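I have paid for Prostitz Play for 15 months. The library has 251 games in it. I have finished one, and it was about a goose farmer with tax problems. A thread.

The pitch was simple: every game on every screen you own. I own a laptop, a phone and a TV with a Rumar stick in the back. The goose farmer runs on the phone. Everything I want to play runs on the TV, where my saves do not exist.

Support says saves sync "when both devices are idle." My devices have never been more idle. I went to bed. They had all night.

So in April I bought the Geltis controller, the one with the little screen in the grip. The little screen tells you the battery is low. It has told me this at 100 percent.

Cloud racing over hotel wifi: I brake, the car thinks it over, we meet the wall together. Kind of intimate.
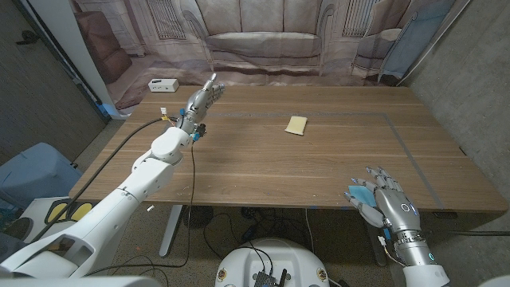 Do you still keep your saved games if you cancel Prostitz Play?

They stay on the account for a while, but you can't open or export them until you pay again.

I learned this from page four of the help section, right under a cheerful paragraph about "your games, your way."

Meanwhile Fung, the tiny racing game I bought outright years ago for the price of a sandwich, still starts in two seconds. On a plane. In a tunnel. On a laptop with a missing F key.

My Fung total is 2,789 laps. My total across the whole Prostitz library is one goose farmer and a tutorial where you learn to open a door.

The door tutorial was pretty good, to be fair. Nice hinges.

Also they raised the price last night at 11 pm by email, subject line "Great news for players." I read it twice looking for the news.

Anyway, I went to cancel and they offered me a free month. I took it. There's a sequel to the goose thing.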